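Contact Allergy and Patch Testing: Frequently Asked Questions

Dolau Skin Clinic, Patient Information

These questions come up most often at the first visit. If yours isn't answered, call the front desk or write it down and bring it with you.

What is allergic contact dermatitis?

It is an itchy rash that develops when the immune system reacts to something touching the skin. The reaction is delayed. Most people notice it a day or two after contact, sometimes later, so the cause is easy to miss. Common culprits include nickel, fragrance, preservatives in lotions and wipes, hair dye, rubber chemicals and some topical antibiotics.

Is that the same as irritant dermatitis?

No. Irritant dermatitis is direct damage to the skin from things like soap, solvents or frequent hand washing. It can happen to anyone with enough exposure. The two can look the same, and plenty of patients have both at once. Patch testing is how we tell whether an allergy is part of the problem.

I used the same shampoo for years. How can I be allergic to it now?

Contact allergy can develop at any age and after any length of use. Manufacturers also change formulas without changing the front label. Bring the bottle, including the ingredient list on the back.

How is patch testing done?

Small amounts of test substances are placed in chambers on adhesive tape, and the tape goes on your upper back. There are no needles. The visit to apply the patches is usually short. You go home with the patches on and come back to have them removed and read.

How many visits will I need?

Plan on 3 visits in the same week. The patches go on at the first, come off at the second, and the final reading is done at the last one. Some reactions, especially to metals and certain antibiotics, are slow to appear. You may be asked back for a late reading if your history suggests one of these.

Can I shower?

You can wash from the waist down and sponge your arms and face. Keep your back dry until the final reading. That also means no swimming, no heavy exercise and no work that makes you sweat. Wear an old, dark shirt, as the marking ink can stain.

Which medicines should I stop?

Do not stop any prescribed medicine on your own. Tell us everything you take and we will go through it with you. Steroid pills and some other immune-suppressing drugs can hide a reaction. Steroid creams should be kept off the upper back for 7 days before testing, but can usually be continued elsewhere. Antihistamines have little effect on patch test results and most patients can keep taking them.

Can I be tested if I have a rash on my back?

Usually not. We need clear skin to get a reliable reading. A recent sunburn or tan on the back is also a reason to wait. We get a lot of rescheduling in June for this.

What about metal?

Nickel is one of the most common contact allergens. It is found in costume jewelry, belt buckles, zippers, snaps, keys, eyeglass frames and some tools. Cobalt often turns up along with it. Shiny metal does not always contain nickel, and you cannot tell by looking. A nickel spot test kit, sold at many pharmacies and online, will change color if an item releases enough nickel to matter.
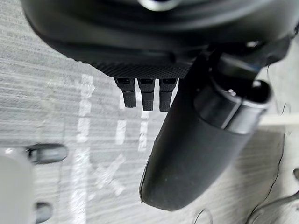
Dark housing with a band of diamond-patterned texture and a small bright silver ring or fitting near the top.

What about handles and grips?

Rubber grips can contain accelerators such as thiurams and carbamates, the same chemicals found in many gloves. A rash on the palm or fingers that matches where you hold something is a useful clue. Tell us what you hold during the day, at work and at home. If you can, bring a list or a few snapshots on your phone.

Should I bring my work products?

Yes, but call first. Leave strong chemicals at work and bring the safety data sheet instead. Many industrial products cannot be tested on skin as they are. Creams, makeup and other products meant to stay on the skin can often be tested directly.

Will the test hurt?

It may itch. A positive reaction is a small patch of red, bumpy or blistered skin under one of the chambers. Strong reactions can sting and may leave a darker or lighter mark that takes weeks or months to fade. Scarring and infection are uncommon. If you have severe pain or burning, call us before removing anything.

What happens if a patch comes loose?

Press it down and reinforce the edge with medical tape. If a whole strip has come off, do not try to put it back. Write down the time and call the clinic.

What does a positive result mean?

It means your immune system recognizes that substance. It does not prove that the substance is causing your current rash. Dr. Florian Jacquet will go over each positive result with you and compare it with what you use and where the rash is. You will leave with a printed sheet for each allergen, listing its other names and the kinds of products it is found in.

How long until my skin clears?

Allow six to eight weeks of careful avoidance. Skin that has been inflamed for a long time is slow to heal, and one accidental exposure can set it back. Keep using the moisturizer and any prescription cream as directed during this period.

Is there a cure or a shot for contact allergy?

There is no desensitizing treatment in routine use. The allergy usually lasts for life, though reactions can become milder if you avoid the substance. Avoidance is the main treatment.

Are products labeled "hypoallergenic" or "unscented" safe for me?

Not necessarily. Neither word guarantees that your allergen has been left out. Unscented products may contain a masking fragrance. "Fragrance free" is a better starting point, but you still need to read the ingredients.

Can my child be tested?

Yes. Children can be patch tested, often with a shorter series because there is less room on the back. Ask for a longer appointment when you book.

Does insurance cover it?

Many plans do, but some require a referral or prior approval. Your plan may also limit the number of patches. Please check before your first visit and bring any approval number with you.

When do you start new patients?

Patches are not applied on Thursday or Friday, as the readings would fall on the weekend. If you need to cancel, let us know as early as you can. The test materials are prepared for each patient and cannot be kept.

This page is general information and does not replace advice from your own doctor. If you have trouble breathing or swelling of the face or throat, call 911.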